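Table surface, second round

11 Jul 2022

The white top for the table went on in May, and I said I would report back after it had been used for a while. It has now had daily use for meals, sorting, drawing and one session of bicycle bearing work that should have been done elsewhere.

The top measures 600 mm deep. I had planned on 700, but the wall on the Daltstead side of the room runs out of true and the extra depth would have blocked the door by a thumb's width. The loss matters less than expected. A dinner plate, a glass and an open notebook fit with room left over, provided the notebook goes to the left.

Height was the bigger question. The old table stood at 730 mm and was fine for eating but low for anything done standing up. The Garba legs adjust in fixed steps and I settled on the third hole from the bottom. With the feet screwed fully in, there is a slight rock toward the window. Half a turn on one foot cures it for a week or two. I have ordered lock nuts from the place in Dirkbridge and will fit them when they arrive.

Finish: satin, two coats, sanded between with 80 grit at the edges (too coarse, I know, it was what I had) and something finer on the flat. The edges show it if you run a finger along them. The flat part is good. It wipes clean with warm water and a drop of dish soap, and I have stopped using the Tarno spray, which left streaks that only showed in the evening with the lamp on.

The drawback of white is that every crumb shows. On the old oak I could go days without noticing anything. Now I wipe after each meal and again before putting anything out, and there is still usually a speck somewhere. I have decided to regard one speck as clean.

Plates: I replaced the deep ones with shallow ones in a pale lavender gray. They have a flat interior and a raised rim that flares a little, which makes them easy to pick up from a smooth surface. The old ones had a straight side and had to be dragged to the edge of the table first. Sauce does run further on a flat plate, so soup and most stews still go in bowls. Stacked, the new ones take up some 70 mm of shelf, well under what the old set needed.

The color is close enough to white to look calm on the table and far enough from it that the rim can be found without looking for it. I tried one plain white plate first and kept setting glasses down on it.

Still to do: the lock nuts, a third coat on the edges, and felt under the striped orange thing, which has no proper place yet and keeps ending up next to the plates.
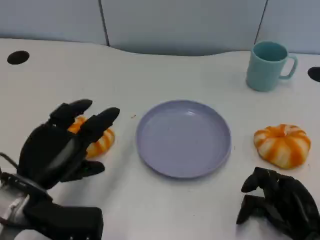
Shallow plate on the white top, orange and white stripes to the left.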